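Lo que una casera puede preguntar y lo que no
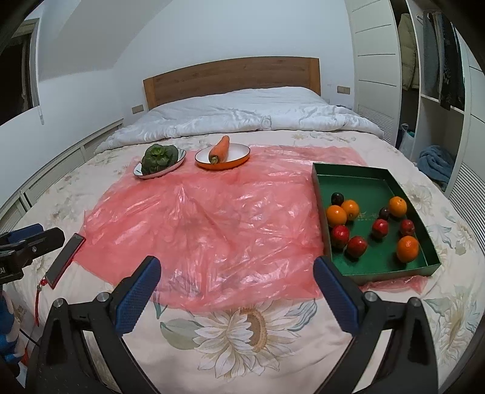 Boletín n.º 62 - Página 15

Queridas vecinas, queridos vecinos: hace tiempo que os debía estas líneas. La culpa es de una conversación que empezó en la cola de la panadería de la calle Abera y terminó, como terminan casi todas aquí, en el local de la asociación con la cafetera puesta. Hablábamos de alquileres y pensábamos que íbamos a hablar de precios, pero acabamos hablando de derechos, y en concreto de uno que suena muy solemne y que luego resulta muy doméstico: el de que en tu casa no entra nadie si tú no quieres, aunque la casa sea de otro.

Lo digo porque en el barrio de Jina somos muchos los que vivimos de alquiler, y unos cuantos los que alquilamos una habitación para ir tirando (yo misma lo hice durante años, con la de arriba, la del techo inclinado). Entre unos y otros hay un malentendido que viene de lejos. Mucha gente de buena fe cree que ser propietario le da derecho a tener una llave y a usarla. La llave se puede guardar si las dos partes están de acuerdo, faltaría más. Usarla sin permiso es otra cosa bien distinta.

La Constitución dice en su artículo 18 que el domicilio es inviolable, y que no se puede entrar en él sin consentimiento del titular o resolución judicial, salvo en caso de flagrante delito. Los tribunales llevan décadas entendiendo que domicilio es el sitio donde uno hace su vida privada, lo tenga en propiedad, alquilado o prestado. Incluso una habitación de hotel puede serlo. De modo que, cuando alquilamos un piso, quien vive dentro es quien abre o no abre la puerta. En una habitación de una casa compartida el asunto tiene más matices, con la cocina y el pasillo de por medio, pero el cuarto de cada cual sigue siendo el cuarto de cada cual.

¿Y las averías? Pues las averías se hablan. Quien vive de alquiler tiene que avisar de los desperfectos y facilitar que se vean y se arreglen, y si revienta una tubería y el agua baja por la escalera no vamos a ponernos a redactar una carta certificada. Pero una visita para «ver cómo está todo» se pide antes, se acuerda un día y una hora, y mejor por escrito - un mensaje de teléfono sirve perfectamente y luego ahorra muchos disgustos.

Pacita Agbayani, que estuvo con nosotros en la charla de diciembre y que tiene una paciencia infinita con nuestras preguntas, nos contó que lo que más le llega a la consulta son cláusulas. Gente que ha firmado un contrato donde pone que el arrendador podrá entrar cuando lo estime conveniente, y que por haberlo firmado cree que ya no hay nada que hacer. Su consejo es que no lo deis por perdido y que llevéis el papel a que alguien lo lea con calma. Una frase así, tan general, tiene muy mal encaje con un derecho fundamental, y conviene que lo valore un profesional antes de discutir en el rellano.

También salió el tema de las preguntas, que es el que da título a esto. Al buscar inquilino es razonable interesarse por los ingresos o por cuántas personas van a vivir en la casa. No lo es preguntar a quién se reza, a quién se vota o si se piensa tener hijos. La religión y la ideología son cosas sobre las que nadie está obligado a declarar, y lo dice también la Constitución, un par de artículos antes. Me acordé entonces, y lo confieso con algo de vergüenza, de las preguntas que hacía yo en mis tiempos. Nadie me contestó mal nunca, y debería habérmelo ganado.

Para quien quiera seguir con todo esto, el grupo de derechos civiles se reúne el martes, 20 de marzo de 2018, en el Centro Stunus, en la sala grande de la planta baja. Empezaremos a las siete de la tarde y la entrada es libre. Traed vuestros contratos si os apetece, tapando los datos que no queráis enseñar, y traed sobre todo las dudas, por pequeñas que os parezcan. Pacita ha prometido volver y quedarse hasta el final.

Hay 38 sillas, y el que llegue tarde ya sabe dónde está el escalón de la tarima. La hoja con el resumen de la charla anterior se puede recoger en el mostrador de la asociación, por las mañanas.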